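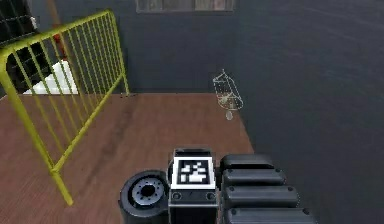 Ismail Benmoussa wrote in after the May page to ask whether it makes any sense to spend evenings driving a robot around on a screen when the real one is sitting in its box on the workbench. He'd had his Perari kit for a week and wanted to get going.

Yes! Open the box by all means, put the arm together, enjoy it. But do the practice room first. I have been through a lot of kits in this garage and the Perari practice room is the first one that made me better with the real machine, and it comes with the kit, so you've already paid for it.

Some things I've picked up.

Start with the view from the robot. There's a wide view too and everybody goes for it, but the robot view looks down over the machine's own body toward the work, and that's how you'll end up driving if you use the onboard camera. Give it a couple of evenings. Your hands will sort themselves out.

Use the square marker as your straightedge. The black-and-white pattern sits on top of the block in front of you, and its sides give you a line to sight along. Same trick as sighting down a board for a bow. I put a strip of masking tape on the bench in front of the real robot for the same job.

Go slow near the yellow railing. You can see between the bars, and that fools you into thinking there's more room than there is. I clipped it over and over on the left turns until I started backing up a little before turning. My real garage has a bike rack in the same spot, so this was worth every bump.

Watch the edge of the wood floor on the right where it drops away to gray. Turn the arm before you drive over that way, then creep. If you can't tell how close you are, stop and move the arm aside so you can see the floor past it.

The thin white outlines confuse people. They're drawn so lightly that against the dark wall you can lose them, especially on a laptop near a window. Turn your screen brightness up before you touch any other setting. I went through two cables and a reinstall before I thought of it.

Keep sessions to 20 minutes. After that I get sloppy and start practicing my mistakes. A kitchen timer works great.

Write down your settings. I keep an index card taped inside the lid of the toolbox: arm speed 4, turn speed 7, everything else as it came. My son likes the turn speed higher and changes it back whenever he's been out there, hence the card.

On to the real robot. Clamp the base before you plug it in. Lay an old towel under the gripper for the first few tries -- a dropped jar is a lot less exciting on a towel. Start with an empty plastic bottle, then put an inch of rice in it, then more. Wipe the pads with a damp cloth when they get dusty and let them dry overnight.

If you're still shopping: I've also had the Deslow kit on loan, and it's a nice solid arm with better screws, truly, but the practice side is a bare floor with nothing to bump into. The Cherkaoui has a good manual and not much else going for it at my skill level. Perari wins for anyone who's starting out in a crowded shop.

My one gripe is the run counter. It can't be reset without wiping your saved rooms too, so mine says 2,247 and includes every run my son ever started and walked away from. Carance, the store where I got mine, told me to make a second profile. Do that on day one, before anybody else in the house gets hold of the controller.

Next month, sharpening the good scissors, and what to do about drawer slides that stick when it's humid.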